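Gripper trials: quick FAQ
3 min read

What are we comparing?
Two grippers on one arm, the Gridlow and the Escobar. Plus two controllers, the old one and Humari. All in simulation for now.

Why kitchens?
Ovens are awkward. Doors, racks, tight gaps. A gripper that's fine on an open worktop can be hopeless at a rack.

How many runs?
500 per gripper, per controller. 9 kitchen layouts. Same start positions for both, otherwise the numbers mean nothing.

Which one is winning?
Escobar on plates. Gridlow on anything inside an appliance, longer reach helps. Not a huge gap. Full table once the October batch is in.

What counts as a fail?
Dropped item, arm fault, or over the time limit. Touching the rack is logged but its not a fail.

Can I swap in my own controller?
Yes. Needs to send joint targets, nothing fancy. Read the Lostus setup notes first, most of the emails we get are answered there.

Does the toaster oven task use the wrist camera?
No. Fixed view only, wrist view comes later. Fingers go in over the lowered door, so aproach angle matters more than grip force. 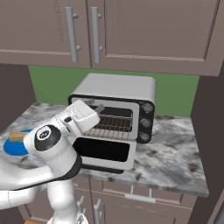 Olaia Esteban writes that the time limit is too tight for slow controllers and wants it doubled. Fair point, we're looking at it.

Contact: use the Lostus form | © 2021 Lostus | Back to top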